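Harberg to Switch Downtown Parking Meters to a Pay-by-Plate System

Drivers in downtown Harberg will start entering their license plate numbers at the meter in November, when the city replaces its old coin meters with shared pay stations. The change covers 500 spaces on Salinas Street, Estel Avenue and the blocks between them.

Under the new system, a driver parks, walks to the nearest pay station, types in a plate number and pays for the time needed. There is no paper slip to put on the dashboard. Enforcement officers will check plates against a list of paid vehicles.

The city council approved the switch at its last meeting after two rounds of public comment. The contract went to Vustura, a parking equipment firm that already runs the gate system at the Harberg train station garage. The city will install 51 pay stations in all, with at least one on every block in the zone.

Rates will stay at $2 an hour through the winter. The council plans to look at prices again in the spring, when it will have a few months of parking records to work from. Hours of enforcement will not change either. Meters run from 9 a.m. to 6 p.m., and parking is free on holidays. 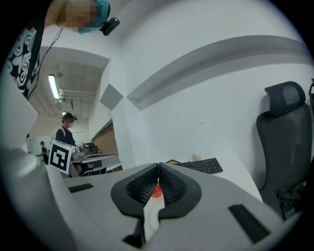
Can drivers still pay with coins?

Every pay station will take quarters and dollar coins as well as cards. The stations will not take bills or give change.

The three-hour limit will stay in place on Salinas Street, where shop owners asked the council to keep it. Several of them told the council that spaces near their doors were being used all day by people who work downtown. On Estel Avenue the limit will be dropped, and drivers will be able to pay for a full day at once.

Work crews will begin taking out the old meters on the north end of Salinas Street and move south. Each block will be closed to parking for one morning while the posts are pulled and the sidewalk is patched. Signs will go up two days before work starts on a block, and cars left there after 7 a.m. may be towed to the city lot behind the library.

Residents with downtown permits do not need to do anything if their plate number is up to date. Those who have changed cars or plates since their last renewal should call the parking office before the switch - permits tied to an old plate will not show up in the new system.

Drivers with disabled parking placards can still park free in metered spaces but must display the placard as they do now.

For the first two weeks, officers will hand out written warnings in place of tickets. After that, the fine for an unpaid space will be $25, the same as it is today. Questions can be taken to the parking office on the first floor of city hall, open from 8:30 a.m. to 4 p.m.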